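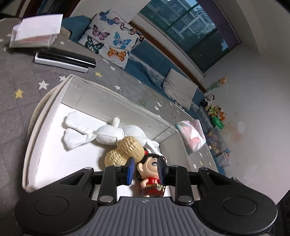 Warum hält eine Steppdecke warm?

Warm hält vor allem die Luft, die zwischen den Fasern der Füllung eingeschlossen ist. Die Fasern selbst leiten Wärme besser als ruhende Luft und dienen in erster Linie dazu, die Luft an ihrem Platz zu halten.

Kapitel 2
Steppwaren: Aufbau, Füllung, Naht

In Kapitel 1 wurden Gewebe und Maschenwaren als einlagige Flächen behandelt. Viele Textilien im Haushalt bestehen aber aus mehreren Lagen, die miteinander verbunden sind. Dazu gehören Bettdecken, Tagesdecken, Kissenbezüge mit Futter, Topflappen, gefütterte Jacken und Matratzenauflagen. Werden die Lagen durch Nähte verbunden, die über die ganze Fläche verteilt sind, spricht man von Steppware.

Das Kapitel behandelt zuerst den Aufbau aus drei Lagen. Danach folgen die gebräuchlichen Füllungen, die Anordnung der Nähte und schließlich Pflege und Reparatur. Vorausgesetzt werden die Begriffe Kette, Schuss, Fadendichte und Flächengewicht. Wer sie nicht mehr sicher beherrscht, sollte den Abschnitt über Gewebebindungen noch einmal lesen.

Diese Website verwendet Cookies, um Inhalte zu verbessern und Zugriffe auszuwerten. Einstellungen ändern | Alle akzeptieren

2.1 Die drei Lagen

Eine klassische Steppdecke hat eine Oberseite, eine Füllung und eine Unterseite. Die Oberseite wird auch Decklage oder Oberstoff genannt, die Unterseite Rückenlage oder Futter. Bei einfachen Decken bestehen beide aus demselben Gewebe. Bei Tagesdecken ist der Oberstoff häufig bedruckt oder aus Stücken zusammengesetzt, während die Rückseite einfarbig bleibt.

An die Außenlagen werden drei Anforderungen gestellt, die sich teilweise widersprechen. Sie sollen dicht genug sein, damit die Füllung nicht austritt. Sie sollen Wasserdampf durchlassen, denn der Körper gibt auch im Schlaf Feuchtigkeit ab. Und sie sollen so weich fallen, dass sich die Decke an den Körper anlegt. Ein sehr dichtes Gewebe hält feine Daunen gut zurück, ist aber oft steifer und raschelt. Ein lockeres Gewebe fällt weich, lässt jedoch einzelne Faserenden durch. Dieser Fehler heißt Faserwanderung. Man erkennt ihn daran, dass auf der Oberfläche kleine helle Spitzen stehen, die sich nicht abbürsten lassen.

Die Füllung liegt entweder als Vlies vor oder wird lose eingebracht. Ein Vlies ist ein zusammenhängendes Faserpolster von gleichmäßiger Dicke. Es wird wie ein Stoff zugeschnitten und zwischen die Außenlagen gelegt. Lose Füllungen wie Daunen oder Faserkugeln werden in vorbereitete Kammern geblasen, die anschließend zugenäht werden.

2.2 Wärmedämmung und Bauschkraft

Wärme wird auf drei Wegen transportiert: durch Leitung, durch Strömung und durch Strahlung. In einer Steppdecke spielen alle drei eine Rolle. Die Füllung unterbindet vor allem die Strömung, denn in den kleinen Hohlräumen zwischen den Fasern kann sich die Luft kaum bewegen. Die Leitung über die Fasern bleibt gering, solange sie einander nur an wenigen Punkten berühren. Einen Teil der Strahlung nehmen die Fasern auf und geben ihn in alle Richtungen wieder ab.

Für die Praxis folgt daraus, dass das Gewicht allein wenig über die Wärme einer Decke aussagt. Eine schwere Decke aus zusammengedrückter Baumwolle kann kühler sein als eine leichte aus bauschigem Vlies. Aussagekräftiger ist die Dicke unter geringer Belastung. Die Fähigkeit eines Füllstoffs, nach dem Zusammendrücken wieder Volumen aufzubauen, heißt Bauschkraft. Sie nimmt mit dem Gebrauch ab. Feuchtigkeit beschleunigt diesen Vorgang bei Daunen erheblich, bei Polyester weniger.

Aus der Werkstatt

Sebastián Troncoso leitet in Rindholm die Näherei Riquelme, die Decken neu füllt und absteppt. In seinem Auftragsbuch stehen für ein Geschäftsjahr 243 Decken. Den größten Teil davon hat er geöffnet, obwohl die Außenstoffe noch in gutem Zustand waren. Die Füllung hatte sich in den Ecken gesammelt oder war in der Mitte flach gelegen. Bei den meisten Stücken war der Abstand zwischen den Nähten für das verwendete Vlies zu groß. Die Werkstatt trennt in solchen Fällen eine Längsseite auf, tauscht das Vlies aus und setzt zusätzliche Nähte.

2.3 Füllstoffe

Baumwolle. Baumwollvlies ist eher dünn, fällt weich und nimmt viel Feuchtigkeit auf. Es trocknet langsam. Reine Baumwollfüllungen laufen bei der ersten Wäsche ein, wodurch sich die Oberfläche leicht kräuselt. Bei Tagesdecken ist diese Wirkung oft erwünscht. Wer sie vermeiden will, wäscht das Vlies vor, sofern der Hersteller das zulässt.

Wolle. Schurwolle puffert Feuchtigkeit gut und behält auch bei feuchter Luft einen großen Teil ihrer Bauschkraft. Unbehandelte Wolle verfilzt, wenn sie warm gewaschen und dabei stark bewegt wird. Wolldecken werden daher häufiger gelüftet als gewaschen.

Polyester. Polyestervlies ist preiswert, leicht und schnell trocknend. Hohlfasern enthalten im Inneren zusätzliche Luft. Das Material nimmt selbst fast keine Feuchtigkeit auf und leitet sie nur über die Zwischenräume weiter. Eine Füllung aus 100 Prozent Polyester lässt sich meist in der Haushaltsmaschine waschen.

Daunen und Federn. Daunen haben keinen durchgehenden Kiel und bilden nach allen Seiten feine Verästelungen. Federn haben einen Kiel und sind deutlich schwerer. Mischungen werden nach dem Gewichtsanteil gekennzeichnet. Je höher der Federanteil, desto schwerer und formfester wird die Decke.

Mischvliese. Im Handel finden sich zahlreiche Kombinationen, etwa das Vlies »Itis« von Niver, bei dem Baumwolle und Polyester zu gleichen Teilen verarbeitet sind. Mischvliese laufen weniger ein als reine Baumwolle und fallen weicher als reines Polyester.

2.4 Nähte und Nahtabstand

Die Steppnaht hat eine mechanische Aufgabe. Sie verhindert, dass sich die Lagen gegeneinander verschieben. Jede Naht drückt die Füllung aber auch zusammen und bildet dort eine Kältebrücke. Viele eng gesetzte Nähte machen eine Decke haltbar und flach, wenige machen sie bauschig und empfindlich.

Der größte zulässige Nahtabstand hängt vom Füllstoff ab und wird bei Vliesen vom Hersteller angegeben. Vernadelte und verklebte Vliese haben einen inneren Zusammenhalt und vertragen größere Abstände. Lose Fasern brauchen enge Abstände oder geschlossene Kammern.

Bei der Karosteppung laufen zwei Scharen paralleler Nähte rechtwinklig oder schräg zueinander. Bei der Streifensteppung gibt es nur eine Richtung, und die Füllung kann innerhalb der Streifen wandern. Motivsteppungen folgen einer Zeichnung. Sie müssen so entworfen werden, dass keine großen unvernähten Felder übrig bleiben. Daunendecken erhalten statt durchgehender Nähte oft Stege, also schmale Stoffstreifen, die Ober- und Unterseite auf Abstand halten. Die Kältebrücken entfallen dadurch weitgehend.

Vor dem Steppen werden die Lagen geheftet. Man arbeitet von der Mitte nach außen, damit sich überschüssiger Stoff zum Rand hin verteilt. Beginnt man an einer Kante, schiebt sich der Oberstoff vor dem Nähfuß her, und an der gegenüberliegenden Seite entstehen Falten. An der Maschine hilft ein Obertransport, der die obere Lage im gleichen Takt wie die untere bewegt. Die Stichlänge wird etwas größer gewählt als bei einer gewöhnlichen Schließnaht.

Merke

Nahtabstand und Füllstoff müssen zueinander passen. Maßgeblich ist die Angabe auf der Verpackung des Vlieses.

Aufgaben zum Einstieg

1. Messen Sie an einer Steppdecke aus Ihrem Haushalt den größten Abstand zwischen zwei Nähten und notieren Sie die Angabe zur Füllung auf dem Pflegeetikett.

2. Drücken Sie die Decke an einer Stelle fest zusammen und beobachten Sie, wie sie sich nach dem Loslassen verhält. Wiederholen Sie den Versuch in einer Ecke und in der Mitte.

3. Erklären Sie, weshalb eine Daunendecke mit Stegen bei gleichem Füllgewicht wärmer sein kann als eine durchgesteppte.

Die Pflegesymbole werden in Abschnitt 2.5 besprochen. Das Etikett aus Aufgabe 1 wird dort noch einmal gebraucht.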